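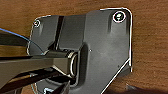 The Pedwood police substation closes its front desk at five, and for years that meant anyone with a complaint about a break-in after supper had to call the county line and wait. Since December, a patrol officer has kept evening hours at the branch library two nights a week. Residents drop in with questions about parking tickets, barking dogs, missing packages and, now and then, something more serious.

The officer is Siwan Parry, who has worked in Pedwood for most of her career. She sits at a table near the periodicals with a laptop and a stack of report forms. On a slow night she might see four people. On the night after a string of car break-ins on Sodon Street, the line ran back to the front doors.

"A lot of them had never filed a report," Parry says. "They figured a stolen phone charger wasn't worth our time. But if I get ten of those from three blocks, I can ask for an extra car on that street."

The library hours grew out of a survey the department mailed to 700 households last year. Only 213 came back, but the answers were blunt. People wanted to know the name of the officer who covered their neighborhood, and they wanted a way to talk to that person without dialing an emergency number.

Myfanwy Gwynne, who runs the block watch on the east side, had been asking for the same thing. Her group started with neighbors on a single street and now has some 200 members. They share a phone list, walk in pairs on weekend evenings and pass along license plate numbers when a car has been sitting too long. They don't stop anyone or ask for identification – Gwynne is strict about that, and she has asked two people to leave the group over it.

"We look and we write things down," she says. "After that it belongs to the police."

Not everyone on the east side is comfortable with the arrangement. At a meeting in the Prasertsri Community Room this spring, several renters said they had been reported as strangers on their own street. Parry took down their names and met with the watch the following week. Members now go through a short training session before they walk, and new residents get a visit and an invitation.

The department has not said whether the evening hours have had any effect on crime. Reported thefts from cars went up over the winter, which Parry puts down partly to more people reporting them.

The next open meeting is May 22, 2021, at 10 a.m. in the parking lot behind the Kilon Building. Officers will engrave bicycle frames at no charge, and residents can sign up for the watch.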